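Odasow Hand Demonstration Project
Minutes of the project meeting, 4 January 2025
Minutes by the project secretary, Arnlow

1. Minutes of the previous meeting
The December minutes were accepted with one change. Under item 4, "all episodes" should read "all episodes with both hands tracked." The corrected copy is in the shared folder.

2. Collection to date
The target for the soft furnishings set is 1,000 accepted episodes. The count stands at 981, leaving 19 to record. Of the accepted episodes, 800 were made with the current version of the operator instructions and the rest with the one before it. The meeting agreed that the older ones can stay in the set as long as they carry the version tag. Quách asked for the tag to go in the episode header as well as the file list, and this was agreed.

3. Cushion task
There was a long discussion of how operators start the cushion task. The written instructions say to take hold of the cushion at its two ends, but practice has drifted and the reviewers have been marking the same thing in different ways.

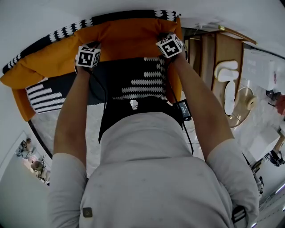 The start of an episode needs one definition that all reviewers can apply. It was proposed that an episode starts when both hands have closed on the cushion, and that anything before that is trimmed. A grip with both hands on the top edge, as with the orange cushion on the patterned ottoman, will count as a valid start, and the instructions will be reworded to allow it. A cushion that hangs over the end of the ottoman at the start is also allowed. Episodes where one hand lets go and takes hold again are to be kept and marked "regrasp." There was some disagreement on whether a regrasp should be capped. It was left at no more than 2 per episode for now, to be looked at again once the remaining episodes are in.

4. Tracking and cables
Loss of marker tracking is still the most common reason for a rejected episode. It happens mostly when the operator leans far forward and one hand passes under the other. Zulerix reported that the new tracking build handles short gaps better but still drops out on long ones. The build will be used for all new recordings. Old recordings will not be run again until the results have been compared on a small batch.

Cables were raised again. Operators are to check the full reach of both arms before pressing record and to stop if a cable pulls. The line about this on the start-up sheet is too far down and will be moved to the top.

5. Gripper sessions
The hand-held grippers are to be used for the same tasks as the bare-hand sessions so the two sets can be compared. Operators find the cushion harder with grippers, mainly at the corners, where the fabric bunches. It was agreed to slow the pace for these sessions and drop the time limit for each episode.

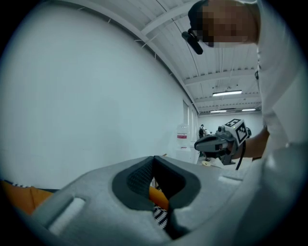 Time limits will stay in place for the bare-hand sessions. The meeting also agreed that gripper episodes will be reviewed from the gripper views first and the head view second. At present reviewers start with the head view and often miss a slip at the fingertips. Arnlow will update the review page.

A request to add thin covers and pillowcases to the gripper list was put off. The finger pads should be checked for wear before any thin fabric is tried.

6. Faces in the recordings
All footage leaving the project must have faces blurred, including people in the background. The current process does this before review. Quách asked whether a spot check is done after export. It is not. A spot check will be added to the export steps.

7. Actions
Arnlow: reword the start definition for the cushion task; change the review order for gripper episodes; move the cable line on the start-up sheet.
Quách: add the version tag to the episode header; write the export spot check.
Zulerix: compare the old and new tracking builds on a small batch and send the results before the next meeting.

8. Other business
The room booking runs out before the gripper sessions are due to finish. Arnlow to ask for an extension.

Next meeting to be set when the remaining cushion episodes have been reviewed.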